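水磨石地面和石台面怎么打理:我自己的一套懒人办法

2020年10月20日

搬进这套老房子之前,我对水磨石完全没概念,只觉得灰扑扑的有点像小学走廊。住久了反倒喜欢得不行,耐脏,夏天光脚踩着特别舒服!不过刚开始我真的没少走弯路(拿白醋拖过地,别学我),所以把现在的做法写下来,给同样家里是老水磨石的朋友参考。

先说清洁剂

水磨石里面多半有大理石之类的碎石,怕酸。白醋、柠檬酸、洁厕灵,统统不要碰。我第一次用白醋拖完,门口那一片就发乌了,怎么擦都不亮,后来花钱请人重新抛光才救回来。现在我只用中性的,Callance家的地面清洁液,一桶温水里倒2瓶盖就够了,倒多了反而黏脚。没有这个牌子也没关系,普通的中性洗洁精挤一点点也行,记得最后用清水再过一遍。

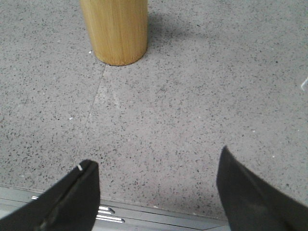
拖地的顺序我一般是先扫再吸,最后才拖。沙子是水磨石最大的敌人,鞋底带进来的细沙被拖把推着走,等于拿砂纸磨地。我家门口铺了两块垫子,一块在外一块在里,铺上以后划痕明显少了。拖把一定要拧干,拧到不滴水那种程度,拖完开窗通通风,十几分钟就干透了。

家具脚要不要贴毛毡?我的答案是要贴,但得勤换。毛毡用久了会夹沙子,比不贴还糟。我是九月份统一换了一次,网上买的Presow毛毡贴,29块钱一大包,够我用到明年了。贴之前把凳脚桌脚擦干净,等干了再贴,不然过两天就掉。

几种常见污渍

油渍:先用厨房纸吸,千万别来回抹,越抹越大。吸完用小苏打调成糊敷上,盖一层保鲜膜,放一晚上再擦掉。深一点的油渍我敷过两次才淡下去,别着急。

茶渍咖啡渍:趁新鲜的时候用湿布按一按就好了。要是已经干了,中性清洁剂兑温水,敷20分钟再擦。

锈印:这个我投降。花盆铁架子留下的那一圈,我试了好几种土办法都没用,最后拿个藤筐挡住了,哈哈。

石头台面也差不多

台面跟地面是一个道理,怕酸怕磨,只是多了一样怕烫。刚离火的锅别直接放上去,垫个隔热垫很省事的。切柠檬也拿到砧板上切,汁水流下来马上擦。

我还有个习惯,常用的杯子罐子都往台面靠里的地方放,前面空出来,擦的时候一抹布过去就完事,不用一样一样挪。杯底有水的话顺手抹一下,不然时间长了会留一圈水印,浅色石头尤其明显。 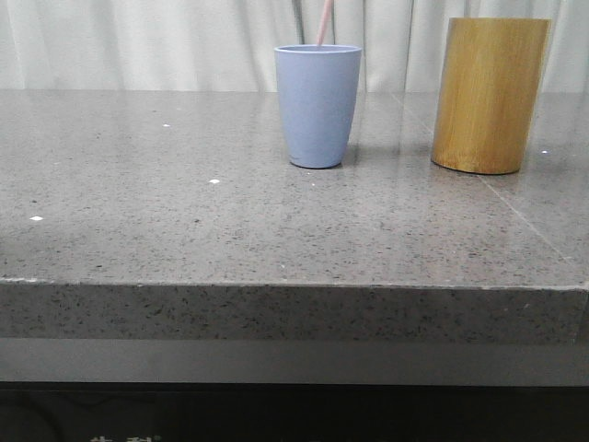 打蜡还是做防护

这个问题我纠结了好久。打蜡便宜,自己就能干,缺点是会滑,而且隔一阵子就得补,边角的旧蜡还容易发黄。后来我选了渗透型的防护剂,买的是Procházka,刷之前地面要彻底干透,我关着门晾了整整一天。刷的时候从最里面的角落往门口退(我差点把自己困在阳台上),薄薄一层就好,多余的及时擦掉,不然干了是一道一道的白印子。

想知道防护剂还管不管用,滴几滴水在地上,过几分钟看看。水珠还圆圆地站着就不用管它,要是渗下去颜色变深了,就该重新刷了。

我家厨房那块已经开始吃水了,打算趁下次出门前补一遍。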